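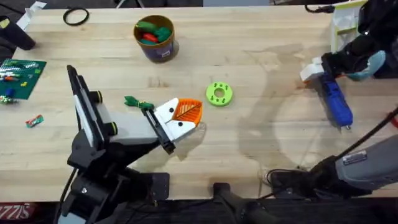
Figure 1. Project table with the open container of toy pieces, the baseplate and the green disc.

Shared Tables and Small Parts: Does the Climari Method Hold Up?
Jerome Talavera, Maricruz Espinoza and Kane Lowther
Jiltden College, Home and Workplace Organisation
Supervisor: Refugio Mendoza
Submitted 12/01/2020

1. Background

The Climari handout we were given in first term says that a shared table stays tidy if every small item has one open container within arm's reach. It gives no source. It also says that an open container is "self-teaching", meaning people see what's inside and add to it without being told. We were asked to try the method on a real table and report on it. Two of us doubted it from the start, and readers should keep that in mind.

2. What we did

We ran five sessions of 40 minutes at the same wooden table. The round container with the brown rim went near one edge with its top open and was used for toy pieces only. Building bricks were allowed to stay on the green baseplate. Everything else was meant to go back to its own shelf at the end of a session.

The rule was read out at the first session and not repeated. Kane kept the notes. We didn't weigh or time the tidying, which Refugio has already marked as a weakness in our draft, and we agree.

3. Findings

The container did fill up with toy pieces in green, red and teal. On the handout's terms that's a success. Our problem is that the same thing would probably happen with any bowl, and we had no second table to compare it with.

The awkward items were the ones the rule didn't cover. A black rubber band isn't a toy piece. Neither is the thick lime-green disc with the hole through the middle, or at least we couldn't agree that it was. Maricruz argued that it belonged with the toys because of its colour, and Jerome said that colour is a poor reason to put anything anywhere. The handout is silent on this.
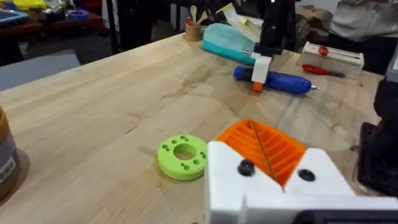

Tools were worse. A blue screwdriver-like tool has a clear home on paper, but a tool that may be wanted again in a minute tends to stay where it was last put down, and we doubt that a label or a tub changes that. Braulio Ventura, who read our draft, thought a shallow tray might help. We haven't tested one and won't claim it would.

We also noticed how much the surface itself affects what looks tidy. The wood has a large darker patch with looping edges, and a small item on that side seemed easier to overlook than one on the pale boards. The handout doesn't mention surfaces at all.

4. Conclusions so far

We can say that people will put toy pieces in a container meant for toy pieces. We can't say that the Climari method causes a tidy table, and five sessions wouldn't be enough to show it anyway. A repeat in January should use two tables, one with no container, and a written list of what counts as a toy piece before anyone sits down. Kane would also like the disc given a permanent place, and Maricruz still says the tub.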